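Part Two: Setting Up Your Entryway Kit

Okay, you've got the Tidarum box open and the packing paper is all over the floor. Mine was too. This part of the guide covers where the pieces go and how to load them so the whole lot stays usable past the first week. If you skipped Part One (the parts check), please go back and do it, as I once got all the way to the wall strip before I noticed I was a bracket short.

I'm writing this as someone who has put the kit up in 2 very different homes: a narrow apartment hallway and a farmhouse mudroom with a floor that slopes like a ship's deck. Most of my advice comes from the mudroom.

What you need before you start

A tape measure, a pencil, a Phillips screwdriver, a level, and a drill if you're going into masonry. You'll also want an old towel to kneel on. The kit comes with its own screws and anchors in the little bag marked Yan. The bag marked Naria holds the felt pads, and those go on last.

Choosing your wall

1. Stand in the doorway and open the door all the way. Mark the floor with a bit of tape where the edge of the door ends up. Everything in the kit has to live outside that mark.

2. Measure from the mark to the next corner. You need 1000 mm of clear wall for the Anadau strip (that's a little over 39 inches). If you have less, go to the section on short walls in Part Four.

3. Check for switches, pipes and thermostats. A coat hanging over a thermostat will make your heating do very odd things all winter!

CAUTION: Never drill directly above or below a light switch or an outlet. Cables tend to run straight up and down from them. If you aren't sure what's behind the wall, stop and ask an electrician.

Mounting the strip

4. Hold the strip at the height you want and make a pencil mark at each end. For adults I like it at 1546 mm from the floor, a silly-looking number I got by measuring up from the hem of my longest coat and then refusing to round it off.

5. Join the marks using the level. Don't trust the ceiling line or the baseboard, even in a new house.

6. Drill, push the anchors in until they sit flush, and put all 5 screws in loosely. Tighten them only once every screw has caught.

7. Pull down on the strip with both hands, gently at first and then with some of your weight. Any wiggle at all means an anchor is spinning, so take that screw out and use the next size up.

NOTE: On old plaster, start the hole with a nail so the bit doesn't wander. Go slow, and keep the vacuum nozzle under the hole while you drill (a second pair of hands is lovely for this).

The shoe side of things

Now for shoes, which in my house cause more trouble than coats, bags and umbrellas put together. The kit doesn't include a rack, so use whichever one you own. I sort mine by who wears what, with the smallest shoes where the smallest people can reach them.

8. Put the rack on the opposite side from the door hinge, on a flat bit of floor or a sturdy low surface. Push down on each corner. If it rocks, slide a folded felt pad under the short leg.

9. Load it with the pairs that get worn this week, and only those. Party shoes and out-of-season boots go in a closet or a bin under the bed.

10. Set each pair down together, left on the left and right on the right. It sounds fussy, but kids pick this up fast and it saves a lot of hopping around on school mornings. 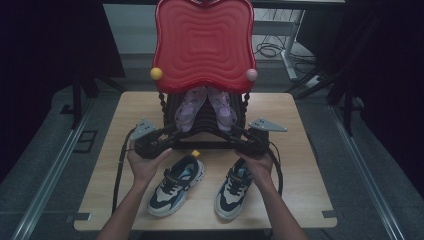 Rüdiger Ehlers wrote in after the last version of this guide to say that step 10 only worked at his place once he gave every child one fixed spot and stopped moving it around, and that wet boots should never go on the rack at all, they want a tray of their own by the door. He's right on both counts, and I've changed my own hallway to match.

11. So: put down a boot tray, right inside the door, ahead of the rack. Anything muddy stops there. Line it with newspaper if you get a lot of slush.

12. Leave a gap of almost a hand's width between the rack and the wall so air can move behind it. Shoes that can't dry out start to smell, and then so does the hallway.

Finishing up

13. Stick the felt pads under anything that touches a wood floor. Wipe the floor first and let it dry, or they'll peel off by the weekend.

14. Hang the coats, heaviest nearest a screw.

15. Live with it for a couple of weeks before you move anything. I shifted my hooks on day one, then shifted them back, and now I have filler in the wall to show for it.

Go over all the screws again in April, once the heavy coats come down. A quarter turn is usually plenty. Cleaning and replacement hooks are covered in Part Three.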